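Galeria: montagem e manutenção da unidade humanoide Funus

A presente galeria reúne o registo da preparação e da assistência regular à unidade humanoide Funus, instalada no laboratório de robótica doméstica da Viltard. Os trabalhos decorreram durante o mês de maio, sob a responsabilidade técnica de Marjan Khosravi, com apoio de Ka-ming Fu na parte elétrica. A unidade destina-se a ensaios de recolha e manuseamento de objetos leves em ambiente de sala.

O plano de manutenção adotado pela Viltard prevê uma revisão completa a cada 150 horas de funcionamento. Entre revisões, o operador de serviço verifica os cabos dos punhos, o aperto dos pés e a resposta dos dedos de ambas as mãos. As etiquetas de contorno vermelho aplicadas no tronco e nas pernas são preenchidas à mão e devem manter-se legíveis; qualquer substituição é anotada no livro da unidade, com a rubrica do técnico.

A verificação das mãos faz-se com a unidade no chão da sala de ensaios, junto ao mobiliário habitual, e nunca na bancada. O técnico confirma em primeiro lugar a abertura e só depois passa à preensão de material macio, no qual uma força excessiva deixa marca evidente.

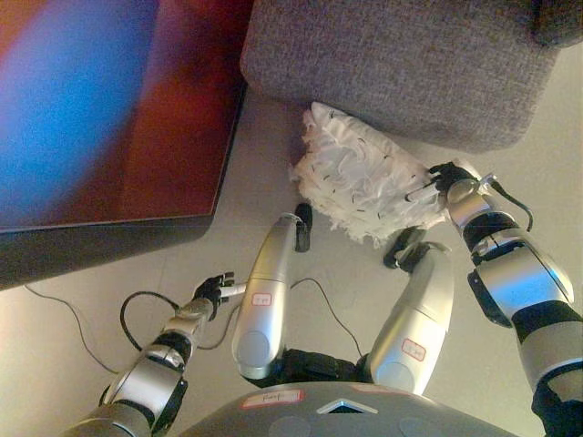

Mão direita em preensão sobre material branco e fofo; mão esquerda aberta, sem carga. O procedimento Vistus determina que as duas mãos sejam avaliadas separadamente e que o resultado de uma não seja transposto para a outra. Na última revisão, a mão direita completou 93 ciclos consecutivos sem correção de parâmetros. A mão esquerda foi recalibrada após o segundo ciclo, por desvio no polegar, e repetiu a série na íntegra.

Quanto à cablagem, recomenda-se que os cabos dos punhos conservem folga suficiente para toda a extensão do braço. Um cabo esticado altera a leitura do sensor do punho e conduz a calibrações erradas. Ka-ming Fu substituiu 2 conectores no decurso da revisão, ambos do lado esquerdo, e reviu a fixação dos restantes. As peças retiradas ficaram guardadas no armário Ng, devidamente identificadas, até à conclusão do relatório.

A limpeza das articulações efetua-se com pano seco, sem solventes. Fibras e pelos soltos devem ser retirados dos dedos com pinça, com a alimentação desligada. A lubrificação dos tornozelos compete exclusivamente à equipa técnica.

Os pedidos de consulta do livro da unidade devem ser dirigidos ao secretariado do laboratório, durante o horário de expediente.

Última atualização: maio

Comentários

R. Antunes
Bom dia. O intervalo de 150 horas conta o tempo em espera ou apenas o tempo com os motores ativos?

Marjan Khosravi
Apenas com os motores ativos. O tempo em espera é registado à parte.

tecnico_lab4
Tivemos o mesmo desvio no polegar e no nosso caso era o conector. Vale a pena ver isso antes de recalibrar.

Helena P.
Seria possível publicar também a ficha de verificação dos tornozelos? Obrigada.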